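Bokham to Replace Lead Water Lines in Clolgate Neighborhood

17/05/2025

The town of Bokham will replace the old lead service lines that still bring water to 282 homes in the Clolgate neighborhood, the water department said. Crews are set to start on the east side of the neighborhood next month and work west, with the last connections due to be finished in December.

Service lines are the small pipes that run from the main under the street to the meter inside a house. Most of the ones in Clolgate were put in before the town stopped using lead, and the department did not have a full list of them until last year, when it finished checking its paper records against what was in the ground.

The work will be done by Harms, a pipe contractor that has handled main repairs for the town in the past. Under the agreement, Harms will replace the full length of each line, including the part on private property. Homeowners will not be billed for either part. In earlier repairs the town paid only for the section under the street, and many owners left their own section in place.

Each replacement should take one working day. Water to the house will be off for up to eight hours, and crews will leave a notice on the door at least two days ahead. In most cases the new copper line can be pulled through from a small pit near the curb and a second one close to the foundation, so long trenches across lawns should be rare. Where a driveway or front walk has to be cut, the contractor will put down a temporary patch and come back to finish the surface once the ground has settled.
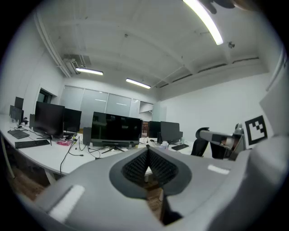
Someone 18 or older has to be home when the crew connects the new line at the meter. Residents are asked to clear a space of a few feet around the meter before the visit and to keep pets in another room. Renters can let the crew in, but the property owner must sign the permission form first.

The forms were mailed to owners at the end of last month. The water department said 110 had come back signed so far. Houses without a signed form will be skipped when the crew reaches their block and moved to the end of the schedule. Owners who have lost the form can pick up another at the water department counter in town hall or at the Clolgate branch library.

After a line is replaced, residents should take the screens off their faucets and run cold water through every tap for 30 minutes. Every home on the list will also be given a filter pitcher and enough cartridges for six months. The department will test the tap water in each house once that period is over and mail the results to the resident and the owner.

Until their line has been changed, residents are advised to use only cold water for drinking, cooking and baby formula, and to let it run for a few minutes if it has been sitting in the pipes overnight. Boiling does not remove lead.

Some streets will be down to one lane while crews are working. Parking will be banned on the affected block from 7 a.m. to 5 p.m., and signs will go up the day before. Trash and recycling pickup will stay on its normal schedule, though residents on narrow streets may be asked to bring their carts to the nearest corner. School bus stops will not move.

A map of the work will be posted on the town website and updated as blocks are finished. Owners will be able to look up an address and see whether it is on the list through Nesarix, the online billing service the town already uses for water accounts. People without an account can call the department and ask for the same information.

Homes outside Clolgate are not part of this round. The department is still checking records for roughly 400 addresses in other parts of Bokham, most of them near the old rail yard, and said owners there will get a letter if a lead line is found.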